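When your simulated gripper drives itself into the wall: tracking down a frame mix-up

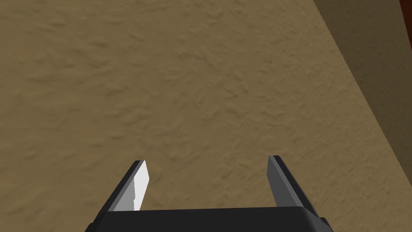
I lost the best part of a fortnight to this fault, so I'm writing it up properly while I still remember which bits mattered. The short version is that our arm, which behaved beautifully on the tidy test bench, started heading for the walls as soon as we moved it into the Polness room model. I'd ask for a grasp on the worktop and the wrist would swing round and go for the plaster. From the wrist camera you get the two fingers open with nothing between them and a great spread of bumpy tan surface behind, and my first thought was that the planner had gone mad. It hadn't. It was being told the wrong thing, very politely, 40 times a second.

I'm using Metia for the simulation and our own planner (called Mnguni, don't ask) on top. The steps should carry over to most set-ups though.

Step 1. Stop the arm before you do anything else

If you've got the real arm hooked up to the same planner, unhook it. I mean pull the network lead, don't just untick the box. Khalil Awwad had ours on the bench with the box unticked and it still picked up one stale target when he restarted. No harm done, but he was leaning over it at the time and we both went a bit quiet.

Step 2. Save the bad run

Log the target pose, the joint angles and the camera pose together, with the same clock. I only logged the joints for my first 4 attempts and learned nothing at all from them. If your log viewer lets you scrub, go to the last moment before contact and pause there.

Step 3. Print the target in two frames

This was the one that cracked it. Print the target as the planner sees it, then again in world coordinates. Mine should have been a point above the worktop. In world coordinates it came out 22 cm behind the wall, so of course the arm was trying to get there!

Step 4. Look for a transform applied twice

Have a look at anything that changed when you swapped rooms. The old bench model sat at the origin, so applying its offset once, twice or not at all gave the same answer, and the bug had been sitting there happily for months. The Polness room has a proper offset and a rotation. Our loader applied it, and then the grasp script applied it again. Hiba Tannous spotted the second call (I had read past it every single day).

Take out whichever one is further from the loader. Then move your room somewhere silly, turn it by an odd angle and run again. If the grasp still lands where it should, you're probably fine.

Step 5. Check your walls are solid

While I was in there I found the walls had a nice plaster texture and no collision shape whatsoever. The planner thought it had open air in front of it. Turn on the collision view, and if a wall vanishes, that's your second fault. Add a plain box for each one and leave a margin of 8 mm to start with.

Step 6. Add a stop you can't forget

I put in a check that refuses any target outside the room's bounds and logs a loud message. It should have been there from the start. Test it by feeding it a bad target on purpose, with the real arm still unplugged.

Only plug the lead back in after that, at the lowest speed you've got, with someone's hand on the stop button.

Updated November 2019: if you load rooms through Festex files, check the units as well. Ours were in centimetres and I had to do step 3 all over again.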